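How Do Cartoon Heroes Move?

Have you ever watched an animated movie and wondered how a superhero who isn't real can leap over a building? The answer is drawings, computers and a LOT of patience!

It all starts with a trick your own eyes play. When you see pictures one after another, very quickly, your brain joins them up and sees movement. Flip the pages of a flip book and you'll catch your brain doing it!

Meet Captain Nurner

Afshin Amini is an animator, and he is making a short movie about a hero called Captain Nurner, who guards the moon city of Mundex. Before anyone could animate the Captain, Afshin filled a sketchbook with 186 drawings of him -- running, sneezing, even eating soup!

Next, the hero is built inside a computer as a 3D model. A model is a bit like a puppet made of tiny flat shapes. You can turn it around, look at it from underneath, and shine pretend lights on it.

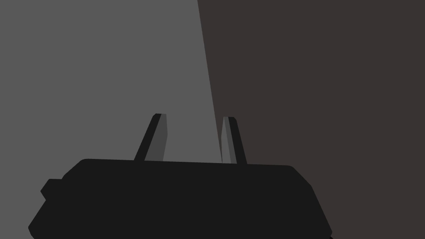

Key poses come first

An animator doesn't start with every tiny movement. First come the big moments, called key poses. For a jump, that might be the crouch, the top of the leap and the landing. Then the computer helps fill in the gaps, and the animator fixes anything that looks wobbly. One of the Captain's jumps took Afshin 14 days to get right!

Try it yourself!

Take a pad of sticky notes and draw a ball on the bottom one. On each new note, draw it a little bit higher. After 18 notes, flip them fast with your thumb -- whoosh, your ball can fly!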